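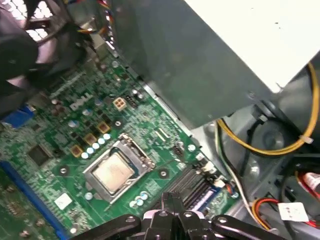

4. Removing and Parking the Processor

This section covers taking the processor out of an open desktop board and setting it in the Cumilo holding plate while the socket is cleaned. Complete Section 3 (opening the case, removing the cooler) before you start.

Caution: Unplug the computer from the wall and wear a grounded wrist strap. Do not touch the contacts in the socket or the underside of the processor.

4.1 Release the load plate

1. Find the thin retention arm beside the socket.
2. Press the arm down and slightly outward until it clears its catch, then let it rise under your thumb. Do not let it spring.
3. Lift the load plate and leave it standing open.
4. Note which corner of the processor carries the alignment mark. On some boards the notches are easier to find than the mark.

Note: Streaks of old thermal paste on the heat spreader can stay where they are for now. Wiping the chip in the socket may push paste over the edge of it.

4.2 Move the processor to the holding plate

5. Hold the processor by two opposite edges and lift it straight up. Do not slide or tilt it.
6. Lower it into the recess in the gray plate, heat spreader facing up, between the upper and lower rims.
7. Check that the processor lies flat. If one edge rides up on a rim, lift it out and set it down again – never press on a corner. 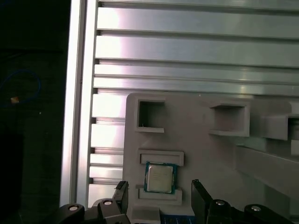 Gritix adds that processors with a wider substrate need the Fivo insert, and that the insert has to be fitted before the plate is fastened down.

4.3 While the processor is parked

8. Clean the heat spreader with a lint-free wipe and a little isopropyl alcohol. Work from the outside in.
9. Inspect the socket under a bright light. If any contact is bent, stop and go to Section 7.
10. Close the load plate over the socket cover if you will be away for more than 20 minutes.

Return the processor to the socket in the same orientation you noted in step 4.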